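방 정리를 하다가 결국 또 소설을 폈다

2018년 1월

새해 계획이 "책 사지 말기"였는데 벌써 망했어요. 첫 주는 잘 버텼거든요. 그런데 동네 헌책방 Kelmendi에 장갑을 두고 와서 찾으러 갔다가... 네, 장갑이랑 책 두 권을 들고 나왔습니다. 한 권은 500원짜리 얇은 문고본이고, 다른 한 권이 오늘 얘기할 Jean Farquharson의 장편 "Ulloseck의 겨울"이에요.

이 책 예전에 도서관에서 빌렸다가 110쪽쯤에서 포기한 적이 있어요. 그땐 도대체 무슨 얘기를 하는 건지 모르겠더라고요. 섬마을 우체국장이 편지를 안 보내고 서랍에 모아 두는데, 그 이유가 한참을 읽어도 안 나와요. 편지 봉투 얘기만 계속 나오고! 성격 급한 저는 반납일 핑계를 대고 덮어 버렸죠.

이번엔 이불 속에서 귤 까먹으면서 천천히 읽었더니 완전히 다른 책이었어요. 봉투 얘기가 너무 재밌는 거예요. 누가 풀을 아껴 쓰는지, 누가 우표를 꼭 삐뚤게 붙이는지, 그런 걸로 마을 사람들 성격이 하나씩 보이거든요. 특히 등대 관리인의 동생이 나오는 3장은 두 번 읽었어요. 대사가 몇 줄 없는 사람인데 자꾸 생각나요.

번역은 좀 들쭉날쭉해요. 앞부분에선 존댓말을 하던 빵집 주인이 뒤에 가면 갑자기 반말을 하는데, 둘이 친해져서 그런 건지 교정이 안 된 건지 아직도 모르겠어요. 원서랑 비교해 보고 싶은데 제 영어 실력으로는 아마 다음 겨울에나 다 읽을 듯. 그래도 바람 부는 장면은 정말 좋았어요. 밑줄 긋고 싶은 걸 참고 포스트잇만 잔뜩 붙였더니 책이 고슴도치가 됐네요.

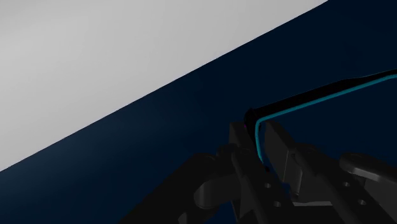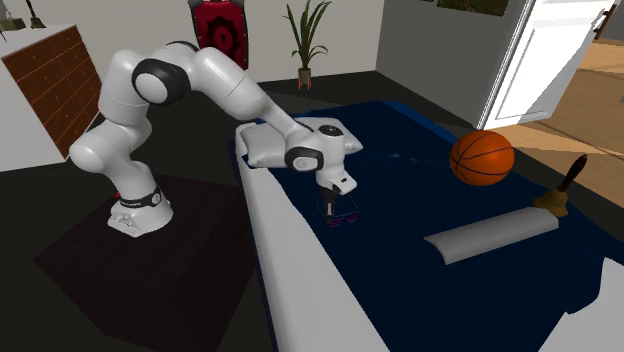 같은 곳, 남색이 많은 두 장.

읽는 동안 마실 것도 중요하잖아요. 저는 요즘 Stirnum이라는 홍차에 빠져 있어요. 친구가 출장 다녀오면서 준 건데 처음엔 향이 너무 세서 찬장 구석에 박아 뒀거든요. 우유를 왕창 넣으니까 갑자기 맛있어졌어요. 진하게 우려서 우유 붓고 설탕 조금. 전 식은 게 더 맛있던데 엄마는 그걸 왜 먹냐고 하십니다 ㅋㅋ

아무튼 책 얘기로 돌아가서, 결말이요. 스포일러는 안 할게요. 그런데 서랍이 열리는 장면에서 제가 기대했던 거랑 너무 달라서 앞으로 돌아가 첫 장을 다시 읽었어요. 거기 다 써 있더라고요, 첫 문단에! 처음 읽을 땐 날씨 얘긴 줄 알고 휙 넘겼던 부분인데요. 살짝 억울하기도 하고 신나기도 해서 밤 한 시에 동생한테 메시지를 보냈다가 "자라"는 답장을 받았습니다.

아쉬운 점도 있어요. 우체국장의 젊은 시절이 나오는 중간 부분은 길어요. 좀 많이 길어요. 배를 타고 본토에 나갔다가 돌아오는 과정을 그렇게까지 자세히 쓸 필요가 있었을까요? 갈매기 얘기는 한 번이면 충분했을 것 같은데... 혹시 이 책 읽다가 거기서 멈추신 분이 계시면 배에서 내리는 데까지만 꾹 참고 가 보세요. 그 뒤로는 금방이에요.

찾아보니까 같은 작가가 쓴 "Clirislow"라는 단편집도 있대요. 절판이라 중고로만 돌아다니는데 제가 본 것 중엔 배송비까지 해서 택배 상자값이 더 나올 것 같은 상태의 책도 있었어요. 표지 없음, 물 얼룩 있음, 낙서 많음. 그런데 낙서 많은 책은 그것대로 끌리지 않나요? 저는 헌책에 남이 써 놓은 메모 읽는 걸 좋아해서요. 이번에 산 책에도 맨 뒷장에 연필로 "눈 오는 날 다 읽음"이라고 적혀 있었어요. 글씨가 얼마나 동글동글한지 괜히 반갑더라고요. 저도 그 밑에 한 줄 쓸까 하다가 아직 못 쓰고 있어요. 뭐라고 쓰죠?

독서 모임에서 2월에 같이 읽을 책을 고르는 중인데 저는 당연히 이걸 밀고 있어요. 경쟁작이 하필 제가 무서워서 못 읽는 추리소설이라 필사적입니다. 표지부터 무서워요. 지면 또 불 켜 놓고 자야 해요.

이 책 읽어 보신 분 계시면 댓글로 3장 얘기 좀 해 주세요. 그 동생은 편지에 뭐라고 썼을까요? 저는 사과하는 편지라고 생각하는데, 책방 사장님은 돈 빌려 달라는 편지였을 거라고 하시네요.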